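About Trireson

Trireson is a small research group that works on one problem: getting a robot arm to take a single piece of clothing out of a mixed pile. Kumiko Hamada and Carolina Cunha started the group in August, after several years on rigid parts at Gevden. There are six of us now.

Our method is called Plustau. The arm does not try to work out the shape of every garment before it moves. It looks for a seam between two fabrics, puts one finger into it, lifts a little and looks again. If both fabrics rise together, it backs out and tries another seam.
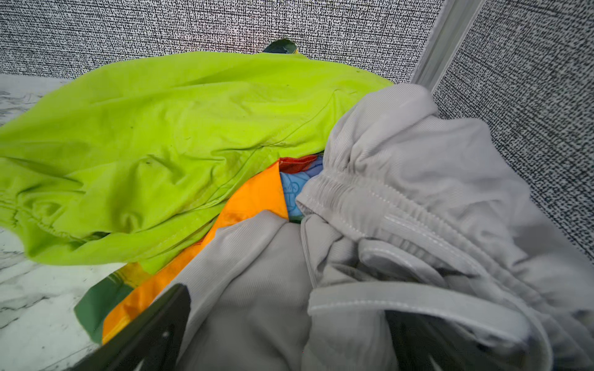
Thin nylon and heavy knits behave very differently under the same finger, so we train on both in the same pile. Elastic waistbands are still our most common cause of a double pick. Carolina is working on that part now.

In our last test series the arm made 395 picks. With the older top-down grasp, 176 of them would have been logged as clean singles, going by our earlier rate. With Plustau we logged 334, and the other 61 were doubles or misses. The training set holds 1876 labeled picks, and we share it with other labs on request.

We work out of the Meireles building, second floor. Visits are by appointment. Please write to Kumiko first and say what you would like to see running.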